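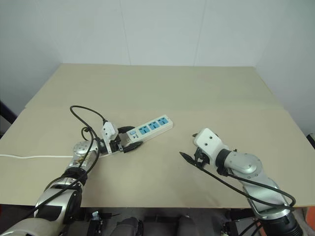 Search this blog
Type and hit enter

I have been learning the accordion since February, which my downstairs neighbor could have told you without being asked.

The instrument came from a shop in Sosgate that mostly sells lamps. The man wanted 600 for it and I got him down to 398, and I walked out feeling like a shark. Then I carried it to the bus stop. An accordion weighs as much as a sleepy child and is harder to hold, and by the second block I understood why he hadn't argued.

My teacher is Liis Šimkus, who is patient in the way dentists are patient. At our first lesson she had me open and close the bellows for half an hour without playing a note. It sounded like a large dog sleeping. She said this was good. At the second lesson I was allowed one finger.

The left hand is the trouble. You can't see those buttons while you play, so you feel for the one with the little dent in it, which is C, and then you hope. I have now found C plenty of times. It's leaving C and getting back that goes wrong. My waltz has a bar in the middle where everyone would have to stop dancing and wait for me.

Esko Honkanen, the neighbor in question, has been decent about it. We agreed I'd quit by 9 at night, and he has only knocked once, to ask if I knew any other songs. I don't, but I told him I was choosing one. He suggested something slow. He may have meant quiet.

Liis runs a get-together for her students in Ekisach at the end of the season, with cake. The other beginner is Zane Petrauskas, who is eleven and plays polkas with her eyes shut. I'm on right after her. I've asked Liis about swapping the order and she said she'd think about it, while writing the program in pen.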